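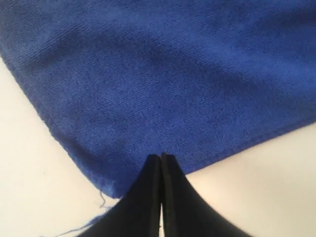
Posted by Snædís Egilsson on 2/21/19
Filed under: Kits, Club Gear

Zidero Gripper Kit, reviewed by people who only wanted a towel folded

The Rakolside robotics club bought the Zidero kit in September with 300 dollars of bake sale money, which is a lot of lemon bars. The box promises "hours of discovery." We have logged 141 of them so far, most spent discovering the corner of a blue towel.

Our project for the Clumow student meet is towel folding. A towel goes flat on a white table, and the arm has to find a corner, pick it up and bring it across. Any four-year-old can do this, though not one of ours has been entered.

First, the good stuff. The fingers are excellent. They're matte black, wide at the base and narrow at the tip, and they close nearly flush, so they can come right up to a stitched hem without plowing the cloth into a heap. Our last gripper, a Kuusisto, had fingers like salad tongs and roughly the same manners. The wrist camera is small but it gives the students a close look at what they're reaching for, down to the ribbing in the fabric and a stray blue thread off the hem. The thread has its own fans in the club. At one point our edge finder was one of them, and traced it with great care toward the end of the table.

Now the manual. It runs to 613 pages, and the section on soft materials takes up 2 of them. One is a diagram of a sponge. Calibration is explained twice, differently, and our sophomores have split into camps over which version is right – I side with whoever is holding the laptop.

The software is fine once it's installed. Give the install an evening and don't make plans.

Grip force is set with a slider that goes from "gentle" to "firm" with no numbers anywhere. The students taped a paper scale next to it on the screen. I'd have liked the company to think of that.

Would I buy it again? Yes, for a club with patient kids and at least one adult who reads manuals for pleasure. If your team has six weeks and wants a trophy, stack blocks. Blocks don't have hems.

Four stars. Spare fingertips are sold separately, so budget for those too.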